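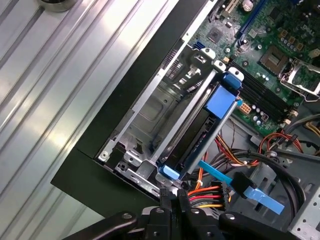 Offenes Desktop-Gehäuse, CPU-Sockel unbestückt

4 Bildverarbeitung auf dem Rechenknoten einrichten

Dieser Abschnitt gilt für Kavham ab Paketstand 7. Der Rechenknoten nimmt die Rohbilder der Kamera entgegen, entzerrt sie und gibt sie an die Markererkennung weiter. Netzwerk und Benutzerkonten müssen bereits nach Abschnitt 3 eingerichtet sein.

4.1 Pakete installieren

1. Am Rechenknoten als Benutzer kavham anmelden.
2. Paketquelle Prollomau in die Quellenliste eintragen und die Liste neu einlesen.
3. Das Paket plirken-vision installieren. Die Abhängigkeiten werden mitgeladen.
4. Den Knoten neu starten.

Hinweis: Eine bereits vorhandene Bildbibliothek aus einer anderen Quelle vorher entfernen. Zwei Versionen nebeneinander führen beim Start zu Meldung 102.

4.2 Kamera anmelden

1. Kamera mit dem Datennetz verbinden, nicht mit dem Büronetz.
2. In der Datei kamera.conf die Adresse der Kamera eintragen.
3. Bildformat auf Graustufen stellen. Farbbilder werden angenommen, aber vor der Erkennung umgerechnet – das kostet auf kleinen Knoten spürbar Rechenzeit.
4. Dienst starten und prüfen, ob im Protokoll die Zeile »Bildstrom aktiv« erscheint.

Fehlt die Zeile, steht an ihrer Stelle meist Meldung 109 (keine Antwort von der Kamera). Dann die Adresse prüfen und Schritt 4 wiederholen.
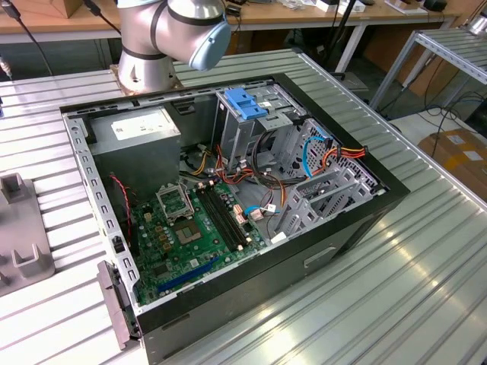

Roboterarm am Aluminiumtisch, Gehäuse seitlich liegend

4.3 Linse kalibrieren

Die Kalibrierung ist nach jedem Objektivwechsel und nach jeder Änderung der Auflösung nötig.

1. Kalibriertafel plan auf eine feste Unterlage kleben.
2. Programm plirken-kalib aufrufen und die Feldgröße der Tafel in Millimetern eingeben.
3. Tafel langsam durch das gesamte Sichtfeld führen, auch in die Ecken, und dabei mehrfach kippen.
4. Aufnahme beenden und die Berechnung abwarten.
5. Der Restfehler muss unter 1,000 Pixel liegen. Andernfalls die Aufnahme verwerfen und ab Schritt 3 neu beginnen.
6. Ergebnis mit »Übernehmen« speichern. Die alte Datei wird überschrieben.

Achtung: Fokus und Blende nach der Kalibrierung nicht mehr verstellen. Feststellschrauben am Objektiv vor Schritt 2 anziehen.
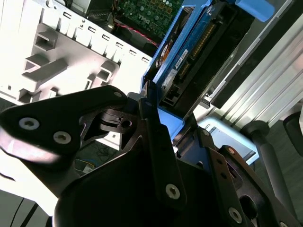

4.4 Erkennung auf die Grafikeinheit verlagern

1. In der Datei erkennung.conf den Eintrag »rechenwerk« von cpu auf gpu ändern.
2. Dienst neu starten. Der erste Start dauert länger, weil die Rechenkerne übersetzt werden.
3. Bildrate mit dem Befehl plirken-status ablesen und im Einrichtungsblatt notieren.

Bleibt die Bildrate unverändert, verwendet der Dienst weiter den Prozessor. In diesem Fall den Treiberstand mit der Liste in Anhang B vergleichen.

Stand: 8. Juni 2023, Bearbeitung: Veronica Costache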